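Hindthorpe Automation Board > Workplace and Labour > Demonstration capture replacing bench hours

Thread: Who owns the demo hours?

tarebar
Posted 7:42 am

Looking for numbers from other sites before I write up ours. We are the Hindthorpe office services group, 14 staff, general duties: meeting room resets, kitchen, mail, bottle and cup clearance. Since November part of each shift has gone to demonstration capture for the Gista clearing system. You pick up the hand-held gripper, do the task the way you would normally do it, put it down, flag it good or bad.

The target is 80 accepted demonstrations per person per capture block. Object set at the moment is drink bottles and mugs. Tables stay as people leave them, books and boxes included, as the model is supposed to cope with clutter.

Two problems. The hours are booked to general duties, so on paper the clearing takes longer than it used to. And the reject rate is being read as an individual performance figure, which it was never set up to be.

A clear bottle with pale liquid in it, between the ribbed pads, is the item we do most:

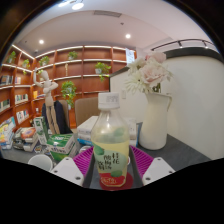
odd_lot
Posted 8:15 am

Book it to its own cost code. We had the same fight at Yusof. Until capture had a separate code the labour report showed clearance productivity falling and the automation case improving, both from the same hours.

On the reject rate, what is the rejection criterion? If it includes tracking loss, that is a property of the room and the rig more than of the operator.

tarebar
Posted 8:31 am

Tracking loss is included. Also pad slip, and any demonstration where the object leaves view before release. Last block was 711 captured in total, 700 accepted, so the overall figure is fine. The per-person split is where it gets ugly, because the same two people always draw the lounge.

bracket_creep
Posted 9:04 am

I'll disagree with some of this. I work on the integration side, other company, similar kit.

11 rejects out of 711 is not enough to split by person and say anything. It is also not enough to say the room caused it. Before anyone argues about colour of carpet, log the reason code against the location for two more blocks.

Having said that, lounges are a reasonable suspect. Transparent bottles are poor targets to begin with. Then you add strip lighting on every shelf, ceiling fittings, daylight from the side and a table top with some gloss to it.
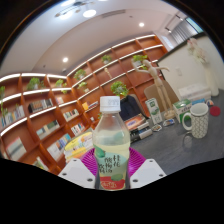
The usual fix is to vary the approach height and angle between takes so the policy doesn't key on one highlight through the plastic. It costs the operator nothing except having to remember. Wrist strain is the other variable. Anything over a short block and people start resting the fingers on the table during the close, and the model learns that too.

odd_lot
Posted 9:20 am

"Costs the operator nothing" is doing a lot of work there. Varying your approach on purpose for 80 takes is a skilled task. At Yusof it went into the position description and the classification was reviewed.

bracket_creep
Posted 9:26 am

Fair. I meant cycle time.

sdegefa
Posted 11:50 am

Shewit Degefa, shift lead for the group tarebar is describing. Some corrections.

The 80 is a ceiling. It was written on the roster without the word "maximum" and has been treated as a quota from then on. I have asked for it to be reissued.

Reject rates per person will stop going to the site manager. They will stay in the capture log for debugging. I agree with bracket_creep that the sample is too small either way.

What I can't resolve at my level is what happens to the clearing hours once Gista runs unattended. The Flenuno proposal counts them as recovered. It doesn't count the time spent moving chairs and jackets out of the way, or dealing with half-full bottles, which somebody still has to empty. Clearing a table was never only the lift.

For anyone setting up the same work, this is a normal starting position for us. Pads angled in toward the bottle, surrounding items left alone. 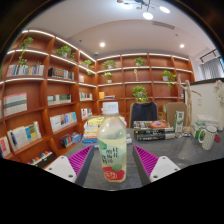

Capture rules, current version

1. Leave the table as found. Don't tidy between takes.
2. Change approach angle every take.
3. Caps on. Uncapped bottles are cleared by hand and not captured.
4. Stop when your wrist tells you to. Note the time in the log.
5. Flag your own rejects before upload, with a reason code.

tarebar
Posted 12:08 pm

Thanks, the ceiling/quota thing was news to me and I suspect to most of the roster. Rule 4 wasn't on the printed copy in the kitchen either.

kerf_allowance
Posted 1:37 pm

Does rule 1 hold if there's someone's paperwork on the table? We were told to skip those tables altogether for privacy.

sdegefa
Posted 1:52 pm

Skip if it's readable and looks internal. Published books and magazines are fine. I'll add it as rule 6.

odd_lot
Posted 2:10 pm

Tarebar, I'll send you our cost code wording tonight. Ask for the chair and jacket time to be logged as well while you have the form open. It was a bigger share than we expected.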